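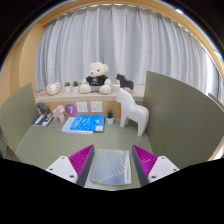
El rincón de lectura de la segunda planta

Desde septiembre tenemos un escritorio con mamparas al fondo de la segunda planta, y desde septiembre me piden que lo explique en el boletín. Lo he ido aplazando con la esperanza de que el mueble se explicara solo. No ha habido suerte: la semana pasada alguien dejó encima tres abrigos y un casco, y otra persona preguntó en recepción si era un probador.

Es un sitio para leer. Verde pálido el tablero, verdes tirando a gris las mamparas, cortina blanca y larga en la ventana. Se sienta uno, lee, y se levanta cuando ha terminado o cuando le vence el sueño, lo que ocurra antes.

La idea fue de Thilini Bhattacharjee, que llevaba tiempo quejándose de que en una casa dedicada a encuadernar y reparar libros no hubiera un solo lugar donde abrir uno sin que le cayera encima una gota de cola. Tenía razón, y tuvo además la mala costumbre de presentar la queja por escrito, con plano adjunto. El plano preveía dos butacas, una lámpara de pie y una alfombra. Quedó el escritorio.

Sobre lo que hay encima

Los libros del escritorio cambian de vez en cuando y los elige quien quiera, con la única condición de avisar a Asanka Gamage, que apunta los títulos en un cuaderno. Ahora mismo predomina el azul. Hay uno de cubierta azul vivo con letras y dibujitos blancos, apoyado sobre otro más claro, y delante un cuadernillo delgado, celeste, con unas líneas amarillas finas que se abren como una concha. No lo hemos hecho a propósito, aunque una visitante nos felicitó por "la propuesta cromática" y le dimos las gracias con mucha seriedad.

El cuadernillo es el que más preguntas ha provocado. Es una muestra de la serie Groremard, la que preparó Mitali Thambiah para el curso de cubiertas, y se puede hojear todo lo que se quiera. No se puede llevar a casa. Lo escribo así de claro porque de la muestra anterior solo conservamos el recuerdo y una nota en el cuaderno de Asanka que dice "prestado, creo". De la serie se tiraron 300 ejemplares, así que quien se haya encariñado puede pedir el suyo en el mostrador en vez de poner a prueba el tamaño de su bolsillo.

Sobre la planta

La suculenta del tiesto blanco es de verdad. Lo aclaro porque hemos recibido consultas en los dos sentidos. Tshepo Modise la trajo de su casa, la riega él y agradecería seguir siendo el único. El primer mes la regábamos cuatro personas, cada una convencida de estar remediando el abandono de las demás, y la pobre estuvo a punto de pasar a mejor vida por exceso de afecto. Si la ven triste, díganselo a Tshepo. Si lo ven triste a él, también.

Normas, pocas

El turno es de 25 minutos cuando hay alguien esperando. Si no espera nadie, pueden quedarse hasta que se apaguen las luces, y alguno lo ha hecho.

Café no. Ya sé que la taza tenía tapa. Todas las tazas tenían tapa.

El teléfono se atiende en la escalera. Las mamparas son altas y dan una sensación muy agradable de intimidad, pero es solo una sensación: desde la mesa de cosido hemos seguido con interés una mudanza, una disputa por una herencia y los resultados de un análisis de sangre (todo bien, enhorabuena).

Los libros se dejan cerrados y sobre el tablero. Boca abajo y abiertos por la mitad, no, y menos en este edificio, donde Emília Vlček puede oír cómo cruje un lomo desde el otro extremo del pasillo y viene a decirlo en persona. Hay puntos de lectura en la caja de Ledska, junto a las tijeras. También valen los billetes de autobús, que luego nos entretienen mucho.

Qué falta

Falta una silla mejor. La actual viene de la sala de reuniones y fue concebida, sospecho, para que las reuniones fueran cortas. Thilini ha vuelto a presentar su plano, esta vez con la alfombra marcada en rojo, y se verá cuando se cierren las cuentas del trimestre. Entretanto, quien tenga en casa una butaca que no cruja, que quepa por la escalera y que no haya pertenecido a un gato puede escribirnos. Hemos rechazado ya una que incluía el gato - la votación fue reñida.

Para proponer el próximo libro, hablen con Asanka por las mañanas. No hace falta que sea azul.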